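Reading time: 5 min

Folding and Room Order Work: Progress Report to Rivadeneyra
Prepared by Flor Chávez, Willar
September 1, 2021

This report covers the work on folding methods for small bedrooms since the April report. It deals with the trousers procedure, the use of the bed as a folding surface, and storage. Spending is dealt with in one paragraph near the end, as agreed.

Dark trousers on the bed mat, and black cloth held up:

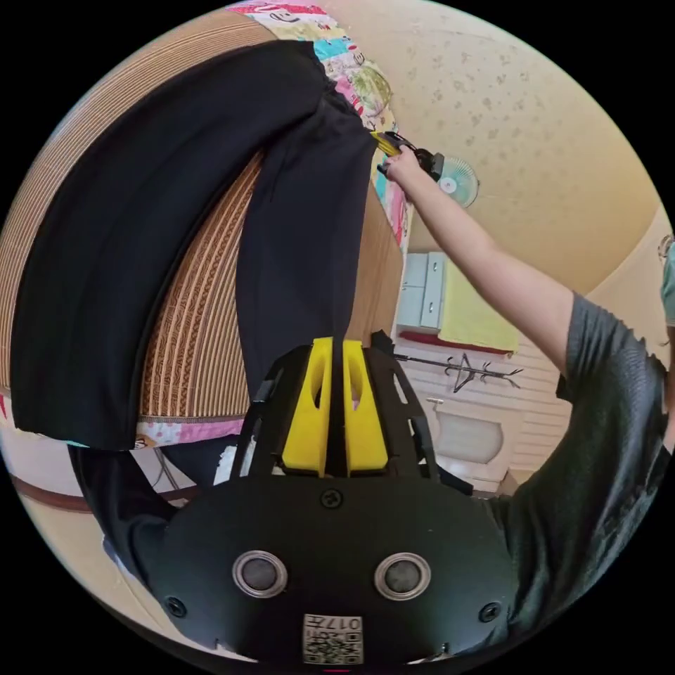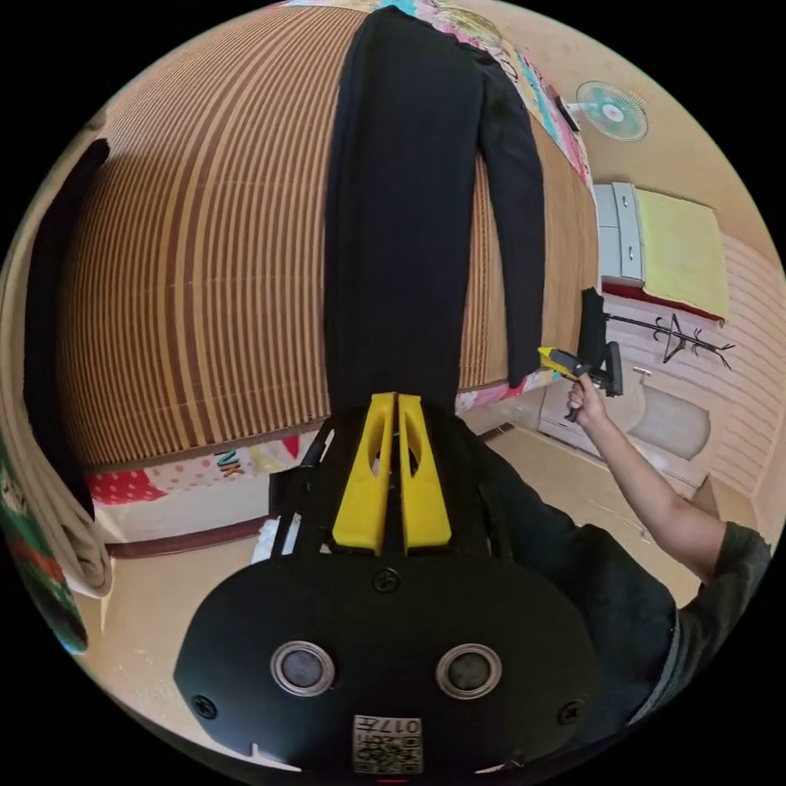
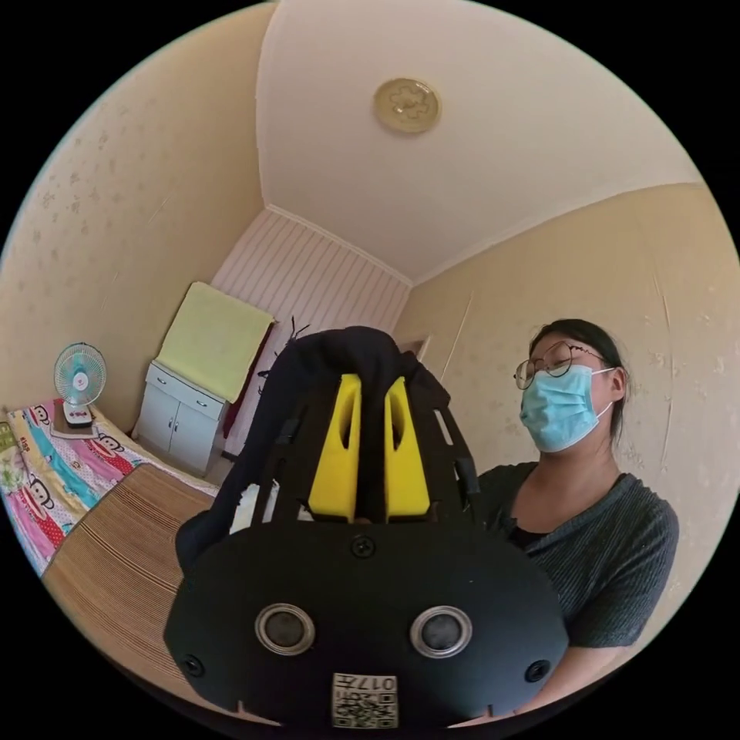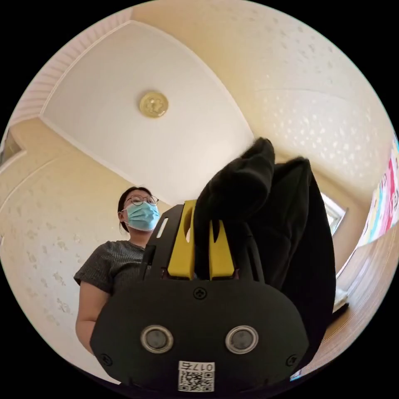
The April report set out two open points. The first was whether the bed could serve as the only folding surface in a room with no table. The second was whether one written method could cover trousers of different cloth. The first point is closed. The second is not, and the position is given under Trousers below.

Folding surface

A made bed with a soft cover is a poor surface. The cover moves with the garment, and a crease pressed by hand does not hold because the mattress gives under it. A slatted or woven sleeping mat laid over the bedding corrects most of this. The mat is stiff across the bed and smooth along the slats, so cloth can be drawn over it without taking the bedding along.

The mat has two faults. It can snag a loose thread at the edge, and it hides lint, which then transfers to dark cloth. The written method now starts with a wipe of the mat using a damp cloth, followed by a wait until it is dry. Where the mat is shorter than the bed, the garment is to be kept inside the mat and not allowed to run on to the sheet.

Mats with a bound edge snag less than those without. We have not tested enough of them to recommend a make, and the list supplied by Kostwood has not been worked through.

Trousers

The method has been rewritten twice since April. The current text is as follows.

1. Empty the pockets and close the fastening.
2. Hold the waistband at one end and the hems at the other, and draw the garment out to its full length along the bed.
3. Lay one leg flat and smooth it from the waistband downwards.
4. Bring the second leg over the first so that the inside seams meet.
5. Tuck the point of the seat in so that the outer edge is straight.
6. Fold the hems to just below the waistband, then fold once more.

Step 2 was added in July. Earlier versions began with the garment dropped on the bed in a heap and sorted out there, which left twists in the lower leg that were only found at step 4. Drawing the garment out first removes most of them. It takes more room, and in a narrow bedroom the person has to stand at the side of the bed, not the foot.

Black cloth remains the difficult case. Seams and folded edges are hard to tell apart in evening light, and a leg that is doubled under itself can pass for a flat one. The text now asks for the leg to be checked by touch as well as by eye. This slows the work slightly, and two households asked for the line to be taken out. It has been kept for now.

Soft cloth with some stretch does not hold step 5. The seat springs back and the finished fold is wider at one end. A rolled finish after step 4 gives a more even result in the drawer, but it is a different method and would need its own sheet. A draft exists. It has been tried in 5 households, which is too few to report on.

Storage

Of the 46 households visited in the period, most keep trousers either in a low chest of drawers or over a hook. The hook is used for garments that will be worn again before washing, and the method has nothing to say about these. We propose to add a short paragraph: fold once lengthwise, hang from the waistband, and keep damp towels on a separate hook.

Drawer depth is the main limit on the final fold. The fold at step 6 suits a deep drawer. In a shallow one it prevents the drawer from closing fully once a second layer is added, and the garments must then stand on edge. The standing arrangement works well with denim and badly with light cloth – it slumps as soon as the row is half empty. Dividers from Gramurent were bought for trial and have been delivered. Fitting starts this month.

Tops of cabinets are used for towels and cloths in many rooms. These are not part of the present work, though they affect it, as a towel hanging over a drawer front has to be moved each time. A note has been added to the visit sheet so that it is recorded.

Delays

Visits stopped for part of June. The planned total for the year is 66 and remains within reach if the pace of the last six weeks is kept. The printed sheets were late because the drawings for steps 4 and 5 were found to show the legs reversed. They have been redrawn.

Spending

Spending is within the approved amount. Mats cost more than planned and printing cost less. No transfer between headings is requested.

Next period

Work will continue on the rolled method, the drawer dividers and the remaining visits. The wording of step 5 will be settled before any further printing. We would like a decision from Rivadeneyra on whether children's clothing is to be included, as the visit sheet has to be changed before the next round if it is.

Comments (4)

Stores desk
Is the mat wipe needed every time or once a day? The sheet does not say.

Flor Chávez
Once a day, and again before dark clothing. I will add it to the sheet.

K. at Kostwood
The mat list you have is an old one. Two of the sizes are no longer made. New list sent this morning.

Reader
We stand ours on edge with a shoebox lid at the end of the row – holds light cloth up fairly well until the last few pairs.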